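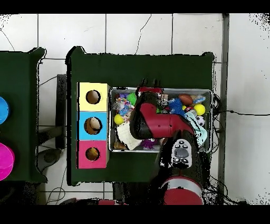
Mes petits réglages de fin d'année

Bon, je vous écris le 25 décembre 2018 avec une part de bûche posée à côté du clavier, donc pardon d'avance pour les fautes (et pour les miettes, mais ça c'est mon problème). Cette fois je voulais vous parler des rappels liés à un lieu, sur le téléphone. Vous savez, ceux qui se déclenchent quand on arrive quelque part au lieu de sonner à une heure précise. Je les ai ignorés pendant des années et je m'en veux un peu !

Le déclic, c'est le pain. J'avais un rappel « pain » tous les soirs à 18 h 30, et tous les soirs à 18 h 30 j'étais encore coincée dans le bus, à trois arrêts de la boulangerie. Je balayais la notification du pouce, j'oubliais, et on mangeait des biscottes. Maintenant le téléphone vibre quand je descends au bon arrêt. Ça m'a pris deux minutes à régler.

Pour le faire, vous créez un rappel normal, vous ouvrez ses détails, vous activez l'option de lieu et vous tapez l'adresse. Il y a ensuite un choix entre « à l'arrivée » et « au départ », que j'ai longtemps raté parce qu'il est écrit tout petit. Le départ est parfait pour les clés, le parapluie, le chargeur qu'on laisse toujours au bureau. On peut aussi le dicter à l'assistant vocal, du genre « rappelle-moi d'appeler maman quand je rentre », à condition d'avoir enregistré l'adresse de la maison dans sa fiche de contact. Sinon il vous demande où vous habitez, et c'est assez vexant.

Un conseil quand même : agrandissez la zone. J'avais mis un rayon minuscule et une fois sur deux rien ne se passait. Avec 500 mètres, je suis tranquille, même si ça vibre parfois un peu tôt. Et côté batterie, je n'ai pas vu de différence, mais mon téléphone est branché dès que je suis assise, alors je ne suis pas une référence.

J'ai aussi essayé Komau, une appli de listes dont plusieurs d'entre vous m'avaient parlé. Elle est jolie, les listes partagées marchent très bien, par contre les lieux sont planqués au fond d'un menu et il faut ressaisir l'adresse à chaque fois. Pour les courses à plusieurs, oui, je la garde. Pour le reste je suis revenue à l'appli de base.

En janvier je m'attaque au tri des photos, j'en ai 2227 qui attendent, dont une quantité gênante de captures d'écran. Si vous avez une méthode, répondez à ce mail, je lis tout ! Et passez de belles fêtes, les notifications coupées si possible.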